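From the Skiltanstead History Circle newsletter

How the salt road moved

Our winter reading group has finished its work on the old salt road, and members who missed the meetings have asked for a short account. The full notes are in the blue folder at the Parri Street reading room.
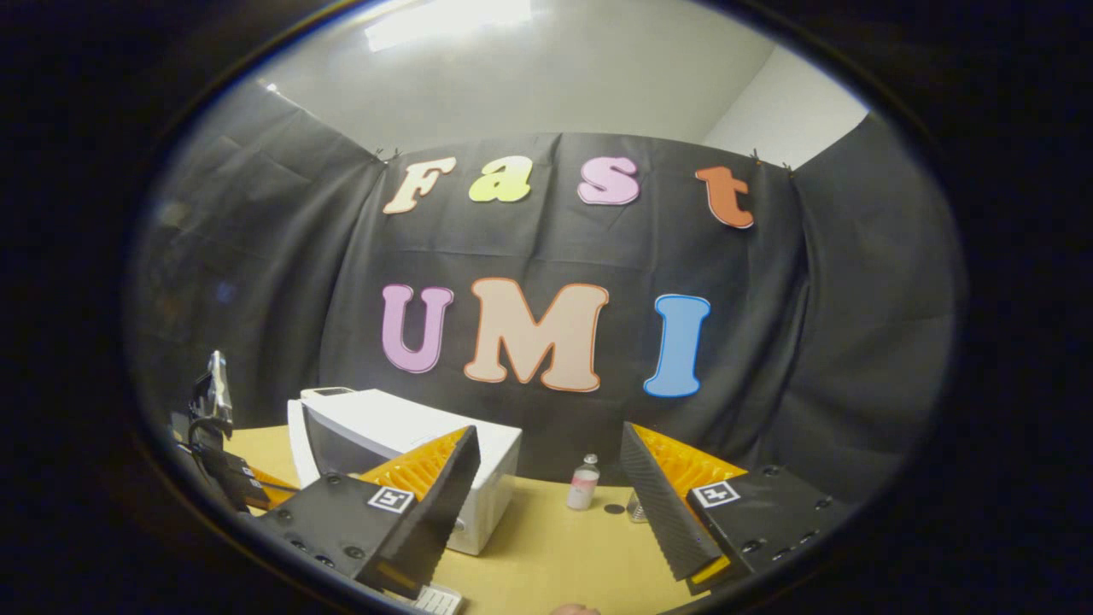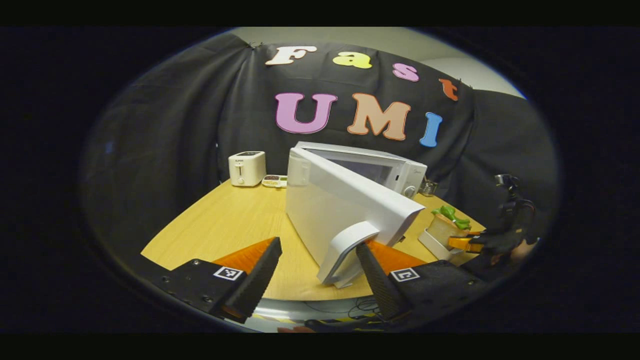
The road was older than the town. In the early Middle Ages it ran along the ridge from the coast pans at Clomix to the inland market at Fletora, a distance of 39 miles by the route the carriers used. There was no settlement at Skiltanstead then, only a ford and a chapel that belonged to the abbey. The abbey took a toll at the ford, paid in salt, and sold most of it on at the autumn fair.

This arrangement lasted until the abbey and the lords of Fletora fell out over the toll. The quarrel started with a charter that both sides claimed to hold. The abbey's copy gave it the ford and the land on both banks. The Fletora copy gave it the near bank only. Neither original survives, and the group spent 3 meetings on the later transcripts without agreeing on which was the better text.

What is clear is that Fletora built its own crossing downstream, a timber bridge wide enough for carts. Carriers who had used pack animals on the ridge could now bring wheeled loads through the valley. The abbey rolls show the result plainly. Toll income at the ford fell for seven years in a row, and after that the clerk stopped entering it under its own heading.

The town grew up at the bridge. The first record of burgesses lists 56 households, most of them with names tied to the carrying trade – carters, wheelwrights, farriers, a few innkeepers. They were given the right to hold a market on Sunday, later changed after the bishop complained. They also had to keep the bridge in repair, and this duty caused far more trouble than the market ever did. The court rolls are full of fines for missing planks and rotten posts.

The ridge route did not disappear at once. Drovers went on using it to avoid paying at the bridge, and parts of it can still be followed as a sunken lane above the quarry. The chapel was let as a barn after the abbey closed, and its stone went into the farm walls nearby.

Two questions were left open. We do not know when the timber bridge was replaced in stone, and we do not know why the burgesses' seal shows a boat when the river was too shallow for trade. Anyone with an idea on either is welcome to leave a note in the folder.

The next reading group starts in June and will take up the wool tax and the revolt that followed it. Copies of the first set of readings will be at the desk from 7 in the evening.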